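Food Service Operations, Unit 3
Collecting and sorting of used dishes
Notes by Lambros Politis

In the last unit we spoke about the menu and the portions. Now we look at what happens after the guest has finished eating. Many students think this part is simple, but in a canteen with 500 guests at lunch it decides how fast the line can move.

There are two usual systems. In the first, guests bring their trays to a return point. In the second, the staff clear the tables with bins or carts. The Trarnmont canteen, which we study in June, uses the second one – mainly for reasons of space.

Terms to know:
Scraping – removing the food remains before washing.
Sorting – putting items of the same kind together.
Bussing bin – a deep container for carrying used dishes.

Plates should be sorted by size before they go to the racks. Glasses always travel separately. Do not fill a bin above its rim, also when you are in a hurry.

Homework: draw the path of a plate from the table to the shelf. Mark each place where a person must wait. 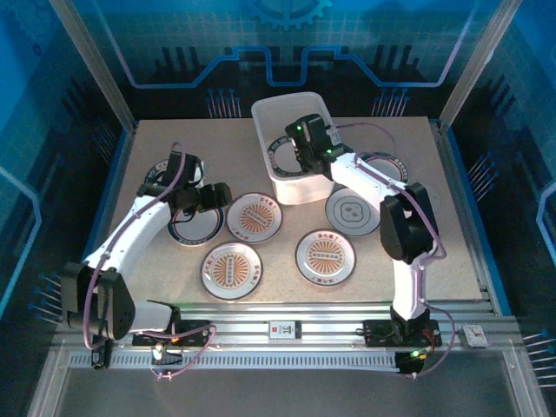

Fig. 3. Round plates and a deep plastic bin, with one plate inside.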